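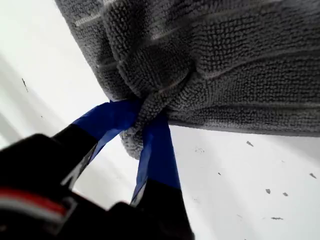 My February notes on the gripper of the Tritton cell in our small workshop in Wurnmont. I look after it together with Austra Eglītis, and mostly the work is tape.

The fingers are black and quite smooth, so a cloth can slide away when the arm lifts. We wrap both of them in blue tape, in layers. I press the tape well around the shape, but it always makes some wrinkles. Wrinkles I accept. A loose edge I do not accept – it catches the loops of a towel, and then the whole finger must be wrapped again. On the lower finger the edge is already ragged where the tape stops, so this one is next.

The soft gray pads at the tips I check by touch every 100 picks. Before closing I bring them near to each other at slow speed and look at the gap between them.
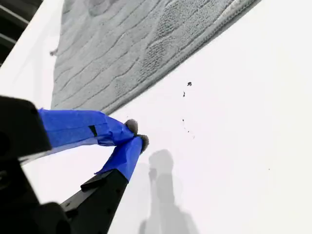 Changing the tape

I switch off the arm first, then pull off the old tape from the base toward the tip. Glue that remains I clean with alcohol and wait 3 minutes. Then come 2 layers, not more, or the closing position must be taught again. Last time I forgot this, and Austra found me at the pendant at nine in the evening.

I also wipe the white table for lint.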